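4.2 Moving the class out of the lab and into kitchens

By the middle of the term the student teams in the Midar course had all recorded demonstrations on the bench, and the results were encouraging enough that we wanted to push further. The bench is a friendly place. It has even light, a flat gray surface, and nothing on it that the task doesn't call for. Students learned the tool quickly there, and their early policies on the Kaplan arm looked great in our own room. They fell apart when the arm was rolled next door to the staff kitchen, and we spent a lively session with the whole class going through the failed runs and guessing at causes.

The second half of the project, which the students named Fanura, grew directly out of that session. Each team picked one household cloth task and recorded it with hand-held grippers in a real kitchen, with the owner's things left where they were. The rules fit on a single page. A team could choose the counter and the cloth. It could not clear the background, and it could not change the lighting after the first recording of the day. A recording was limited to 30 seconds, counted from the moment the jaws came into view of the cloth. We asked for 200 accepted recordings per team before any training was allowed, a number we had argued over a good deal (the students wanted fewer, of course).

Towels turned out to be a wonderful teaching object. They are cheap, they never lie the same way twice, and everyone in the class already had strong opinions on how one should be folded. Figure 4 shows the counter used by the Lostholm team. Both grippers are in view of the wrist camera, the second one coming in from the right edge, and the towel runs right up to a bowl of fruit that the team chose to treat as a fixed obstacle.

Figure 4. Lostholm kitchen, towel task, wrist camera view.

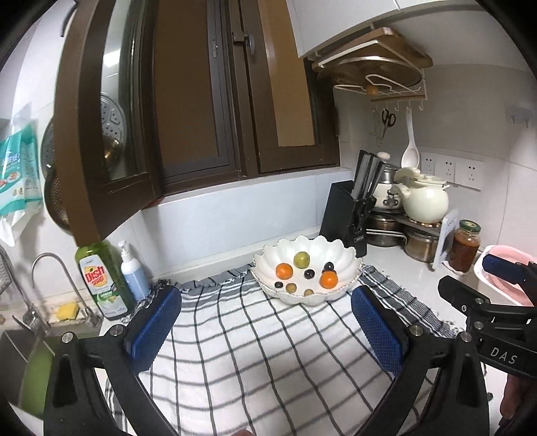
One student on another team objected during the design review that a kitchen like this teaches the policy the kitchen and not the towel, and that we would have been better off with plain cloth on a plain table and a lot more of it. The objection was written up in the team's report: "If the model learns that the towel ends where the fruit begins, we will never find out until somebody moves the fruit."

We liked this comment so much that it became an assignment. Every team had to write down, before training, which features of its own kitchen it expected the policy to lean on, and then design a test in which those features changed. The lists were far better than anything we could have handed out. Several had to do with color, some with the height of the counter, and one very sharp entry concerned the camera seeing the partner's gripper come in from the side. If that second tool always arrives from the same direction, a policy may pick up its timing from the partner and pay little attention to the cloth. The team that wrote this went back and recorded a further set with the partner on the opposite side, which meant relearning the whole motion with the other hand.

4.3 What counts as an accepted recording

Acceptance was decided by the students, and working this out taught them more than we had planned. In the first version of the rules, a recording was accepted if the towel ended up folded. The trouble with that showed up fast. People are very good at rescuing a bad grasp, and many of the "successful" recordings contained a slip, a regrasp, and a small tug that no one would want a robot to copy. The second version asked for one clean grasp at the start and allowed a single correction afterward. The third version, which we kept, leaves corrections in but asks the team to mark where each begins. Those marks made it possible to train with and without the corrected segments and compare the two, and that comparison ended up in nearly every final report.

Across all teams, 655 recordings were accepted under the third version. Another group of recordings was set aside for camera faults, mostly a loose mount that let the view drift during long sessions. We now have students tighten the mount at the start of each session and film a short still segment against the wall, and we recommend this to anyone running a similar class.

Figure 5. Same kitchen and task as Figure 4, second view of the counter.

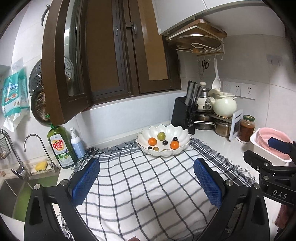 Choosing where to grasp was the part of the task on which the teams disagreed most, and it made for the best discussions of the term. Some wanted the nearest edge every time. Others started from whichever corner lay flattest, on the grounds that a person would do the same. The Lostholm towel gave them something extra to work with, a large grid of dark stripes on white, and the team used the stripes as a ruler when describing a grasp in their notes ("one square in from the left"). The far edge in Figure 5 is a different matter. It is fringed and crumpled against the back of the counter, with the bowl close by, and the team left it out of the allowed grasp area for the whole first round. We had not suggested this. It came from their own tests with the jaws, which open wide and need room on both sides.

Teams with plain cloths had no such ruler and had to invent one. One pair sewed colored thread along the hem, then worried that they had made the problem too easy, and recorded half of their set with the thread turned underneath. That is exactly the kind of worry we hope a project course will produce!

4.4 Running policies in a kitchen they had not seen

For the final test, each team's policy was run on the Kaplan arms in a kitchen belonging to another team, with 13 attempts per policy. The starting state of the towel was set by the hosting team, who were allowed to be mean about it but had to start every attempt from the same written procedure. We scored the grasp, the lift, and the fold separately, so that a policy with a good first grasp and a poor fold still told its team something useful.

The full scores are given in Section 5. Two points belong with the method. First, a hosting team could not watch the visitors' recordings in advance, which kept the starting states from being aimed at a known weakness. Second, the same cloth traveled with the policy. We went back and forth on this in August while planning the course, and we would like to change it next time, letting the kitchen and the cloth vary one at a time.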